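HOUSEHOLD TEXTILES 2220
Handout 4: Folding and Stacking on a Bed
Instructor: Lorena Benítez
Room 2774, Viltent Building
Revised 3 Jan 2026

Read before the practical. Bring one dress or long shirt with a collar, one knit garment, and one pair of pants. Garments must be clean and fully dry. The course reader (D'Souza, chapter 5) covers fiber types and is assumed from here on.

4.1 Scope

Handout 3 dealt with folding on a hard table. Most home laundry is folded on a bed, and the table method does not carry over without changes. A bed is lower than a table, it gives under the hand, and its cover is itself a textile that can shift or crease. The space on it is also shared with the finished stacks.

The notes cover the working surface, the first lift, the fold for a one-piece garment, and stack order. Ironing is in Handout 6. Fitted sheets are in Handout 7 and should not be attempted with the method below.

4.2 Terms

Bed cover: any top layer the work is done on, whether bedspread, flat sheet or quilt.
Face: the side of the garment that shows when worn.
Lift point: the place where the fabric is first taken up.
Lead edge: the edge that moves during a fold.
Fold line: the line about which the lead edge turns.
Package: the finished folded garment, as it goes on the stack.
Hard fold: a fold pressed down along its full length.
Soft fold: a fold left with some roundness at the turn.
Creep: slow movement of the garment across the bed cover while folding.

Package and stack are not interchangeable in written answers. A stack is made of packages.

4.3 The working surface

Pull the bed cover tight from the foot end first, then from the sides. Any ridge left in the cover will show through a light garment as a false fold line, and the fold will tend to follow it. Quilted covers cannot be made flat and are better turned back to the sheet.

Friction between garment and cover decides how much creep occurs. Brushed cotton on brushed cotton hardly moves. A smooth lining on a smooth cover moves with every fold and has to be held with the free hand. Test by laying one sleeve on the cover and drawing it back by the cuff. If the cover comes with it, friction is high and the garment should be lifted into place. If the sleeve slides freely, plan to hold.

Pattern on the cover matters in two ways. A large printed motif gives reference points for squaring a garment, in the way a cutting mat does for paper, but only where the motif has a straight or repeating element. Curved scrolls are poor guides to a right angle. Use the bed edge as the reference in that case. Strong contrast of color between cover and garment is a help, particularly with a thin hem, which is hard to find on a cover of the same shade.

Height: the average bed puts the worker's back at an angle that becomes uncomfortable within a few minutes. Kneel, or sit on the edge and work across the body. Do not work at full reach.

4.4 The lift

A garment dropped on a bed usually lies in a heap or half open. It has to be opened before it can be folded, and the first lift determines how much correction is needed afterward.

(a) Find a structural point: collar, shoulder seam, waistband, or hem corner.
(b) Take a small amount of fabric between the fingertips. A large handful brings in layers from underneath.
(c) Raise until the fabric hangs clear of the cover on at least one side.
(d) Lower in the direction away from the body, so that the fabric opens as it lands.

A lift from the middle of a panel produces a narrow peak of fabric with the rest falling away from it in wrinkles. It is acceptable for moving a garment a short distance. It is a poor start for a fold, as neither edge is under control. Take a second point, preferably at the far end of the same seam, before lowering.

When lifting from a bed, check that the bed cover has not been taken up together with the garment. This is the most frequent fault in the practical and is marked as such.

4.5 Reference views

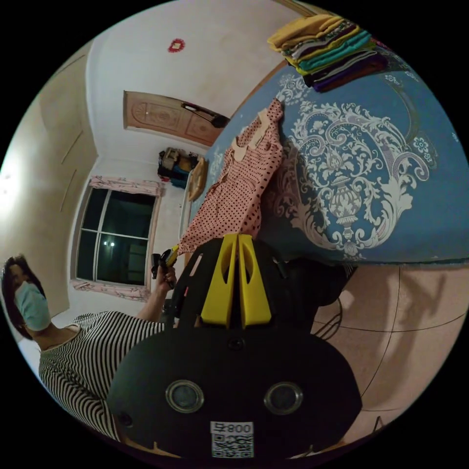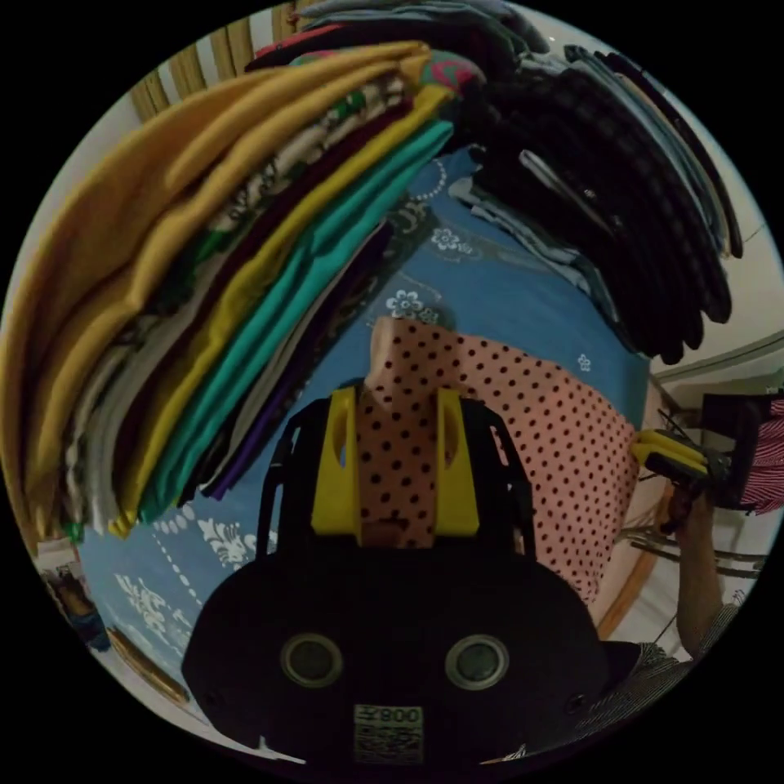
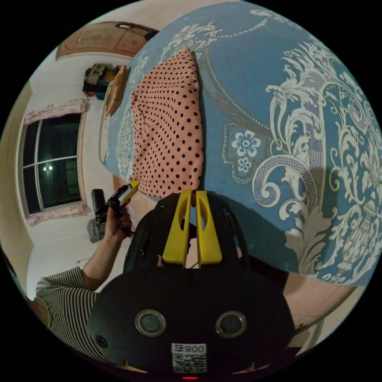
Figures 4.1 to 4.3. Pink fabric with dark dots on a blue bed cover with a pale scrolling pattern. Folded clothes are stacked on the bed in 4.1 and 4.2.

Compare the outline of the pink piece in the three figures. In 4.1 the dress lies across the cover with its hem draped down. In 4.2 the fabric is held up in a narrow fold and spreads out in a wrinkled sheet to one side. In 4.3 the dotted piece is a rectangle, slightly creased. Contrast between pink and blue is sufficient for the edges to be read in each case. The scrollwork belongs to the curved class in section 4.3 and should not be used for squaring.

Note also the stack in 4.1, placed at the corner of the bed, and the two piles in 4.2, one of them mostly black and dark gray. Placement is taken up in section 4.6.

4.6 Stack position and order

A stack on a mattress leans toward any load placed near it, including the worker's hand or knee. Place stacks at the corners or against the head of the bed, and keep the area nearest the worker free. Allow a clear area of one garment length by one garment width, measured with sleeves open.

Order by weight first. Heavy knits and pants go at the base, woven shirts and light dresses on top. Within one weight, order by destination, so that each stack can be carried to one shelf without sorting again. Sorting by color is optional. It is useful in separating dark garments that shed lint from light garments that show it, and in finding a garment later from the edge of the stack.

All hard folds face the same way. The turned side of each package should be visible at the front of the stack and the open edges should be at the back. A stack with mixed edges fans out on the open side and will not stand on a soft surface. Rotate every second package by half a turn only where one end is clearly thicker, as with pants folded at the waistband.

4.7 Fold sequence for a dress with a collar

1. Lay the dress face down, collar toward the head of the bed.
2. Close the top button or hook if there is one.
3. Smooth from the collar to the hem with the flat of the hand. Do not pull the hem, which will draw the dress off center.
4. Bring the left side in to a line running from mid-shoulder to hem. Lay the sleeve, if any, straight down along the fold line.
5. Repeat on the right. The two lead edges should meet or overlap slightly at the center back.
6. If the skirt is flared, the lower part will still be wider than the upper. Turn the excess in at each side until the long edges are parallel.
7. Bring the hem up to the waist. Soft fold.
8. Bring the folded end up to just below the collar. Soft fold.
9. Turn the package over and check the collar.

The result should be a rectangle with the collar lying flat on top. A collar caught under the last fold takes a crease that only pressing will remove.

For lightweight dresses without a stiff collar, steps 7 and 8 may be replaced with a fold in thirds. The package will be shorter and thicker, and sits better in a shallow drawer such as the Vandeck unit in the practical room.

4.8 Moving the package

A package folded on a bed has not been compressed from below and is looser than the same package folded on a table. Slide both hands under it, palms up, thumbs on top, and lift level. Gripping one edge opens the last fold.

If the package must be dragged, push from the folded side. Dragging by the open side pulls the layers apart in the order in which they were laid down.

Set it on the stack from directly above and release both hands at once. Press once at the center. Repeated pressing on a mattress tips the stack.

4.9 Common faults

False fold line: cover not pulled tight. Return to 4.3.
Cover lifted with the garment: grip too deep. Return to 4.4(b).
Package wider at one end: step 6 omitted.
Stack leaning toward the worker: stack too near the front edge of the bed, or a knee on the mattress.
Creep in one direction only: the worker is smoothing in one direction only. Alternate, or hold at the collar.
Collar creased: step 9 omitted.

4.10 Practical

Work in pairs at one bed. One student folds and the other records the lift point, the number of corrections made before step 4, and any fault from the list above. Exchange after each garment. Record sheets go in the Brulier folder by the door of 2774.

Marks are given for parallel long edges, collar position, and stack stability. Speed is not marked. A stack that is still upright after the mattress has been pressed once with the flat hand at arm's length from it is counted as stable.

Reading for Handout 5: D'Souza, the section on knit recovery. The December version of the reader has the tables in a different order but the text is the same.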